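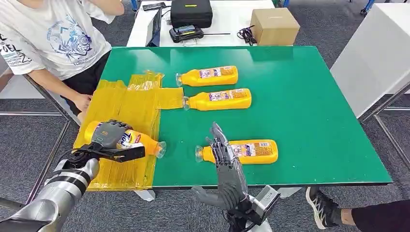 Yellow bottles on the green table at Gredau

Tasters wanted for our July kitchen evenings

Do you cook at home most nights, even if it is only beans on toast with something nice on top? Then we would very much like to hear from you. Gredau is a small cookery school and recipe publisher, and we are putting together a new book of weekday suppers called Irero. Before any recipe goes into it we want to see it eaten by people who have no reason to be polite to us (our own families have been very kind, but they have now had the same barley bake more often than is fair).

We are looking for 13 people to join us for six evenings through July. You don't need any training, and you certainly don't need to know how to talk about food in a clever way. "Too salty", "I'd want more of this" and "my son wouldn't touch it" are all exactly the sort of thing Hilkka Kuusisto, who is writing the book, likes to find on the comment sheets. She reads every one, usually with a pencil behind her ear and another one in her hand.

What the evenings are like

We start at 6 o'clock and finish by half past eight. You will be given small helpings of four or five dishes, with bread and water in between, and a sheet to fill in for each. Please fill it in before you talk to your neighbour, hard as that is! After that there is tea, and a general chat about what worked, what didn't and what you would change if you were making it in your own kitchen with your own wobbly hob.

On two of the evenings you will be asked to cook as well. We hand you a printed recipe and the ingredients and then leave you to it, so we can find out where the instructions are muddling. Last year's soup had the onions going in twice and it took a taster to spot it.

Who can take part

Anyone over eighteen who can manage at least five of the six evenings. We would love a mixture of ages and of households, so people who live alone and people who feed a crowd are equally welcome. Vegetarians are very welcome too, as roughly half the book has no meat or fish in it. Sadly we can't take anyone with a nut or sesame allergy this time, as both are used freely in the same kitchen.

If you work for a food company, or live with somebody who does, please mention it when you write. It won't always rule you out. 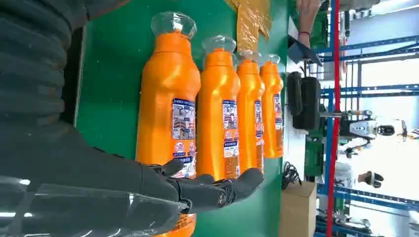 What you get

Supper each time, of course, and your bus fare if you keep the ticket. There is a thank-you payment at the end of the run, a signed copy of the book when it is printed, and your name in the back if you would like it there. Leftovers go home with whoever brings a tub, so do bring a tub.

How to apply

Write to Saimi Turunen at the Gredau office, by post or by email, and tell her a little about yourself: who you cook for, what you had for supper last night, and one thing you can't bear to eat. A few lines is plenty. Please add a telephone number and any evenings you know you can't do.

Saimi will ring everyone who writes, including those we can't fit in this time, and she will keep your details for the autumn baking sessions if you are happy with that. If you need step-free access or want to ask anything beforehand, leave a message for Eino Niskanen and he will call you back after lunch, when the phone is quieter.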